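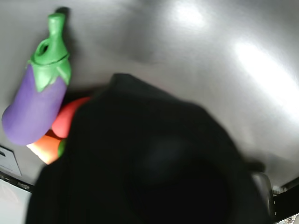

Wer eine Aubergine im Februar kauft, denkt selten an ihre Schale. Dabei entscheidet sie mit darüber, was in der Küche daraus wird. Dicke Schalen bleiben beim Schmoren zäh, dünne reißen schon beim Transport. Im Handel haben sich deshalb feste, glatte Früchte durchgesetzt, und viele ältere Sorten sind aus den Regalen verschwunden.

Die Gärtnerei Van Dijk baut seit sechs Jahren wieder alte Auberginen und Chilis an. Angefangen hat der Betrieb mit zwei Folientunneln, inzwischen stehen 56 Sorten im Anbauplan. Ausgesät wird im Februar, ins Freie kommt vor Ende Mai nichts. Den meisten Platz bekommt die Tremari, eine längliche, helle Aubergine mit wenig Kernen. Sie trägt spät und nicht besonders reich, verkauft sich auf dem Markt aber zuverlässig.
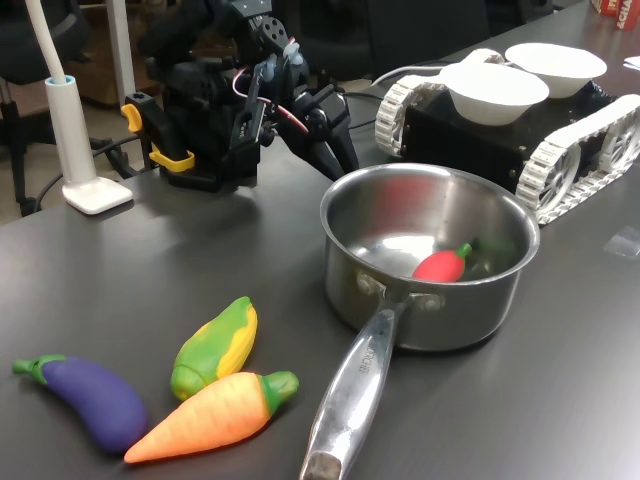
Beim Kochen verhält sie sich anders als die übliche Supermarktware. Das Fleisch nimmt weniger Öl auf und zerfällt nicht so schnell. Das früher übliche Salzen kann man sich sparen, Bitterstoffe spielen bei den heutigen Züchtungen kaum noch eine Rolle. In der Hofküche Grumix, die einen Teil der Ernte abnimmt, werden die Früchte halbiert, mit der Schnittfläche nach unten scharf angebraten und dann mit Tomaten, Knoblauch und einer Chilischote bei kleiner Hitze geschmort. Nach einer Dreiviertelstunde ist das Gericht fertig. Am nächsten Tag schmeckt es besser.

Schwieriger ist die Lagerung. Auberginen gehören nicht ins kalte Gemüsefach, dort bekommen sie nach drei Tagen braune Stellen. Auch neben Tomaten oder Äpfeln altern sie schneller. Ein kühler Vorratsraum reicht aus, doch den haben die wenigsten Wohnungen. 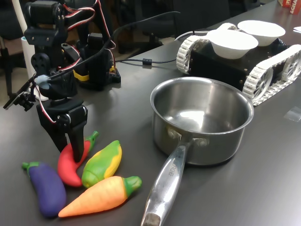
Eine Leserin aus Tinwood schreibt dazu, sie lege überschüssige Früchte seit Jahren in Essig und Öl ein und komme damit bis in den März. Auf das Schälen verzichte sie, die Schale werde im Essig weich genug. Chilis hänge sie an einem Faden über den Herd.

In der Gärtnerei beginnt die Haupternte im August. Bis in den September hinein gibt es die Früchte ab Hof, danach nur noch, was unter Folie nachreift. Saatgut der Tremari wird im Winter in kleinen Tüten abgegeben, solange der Vorrat reicht.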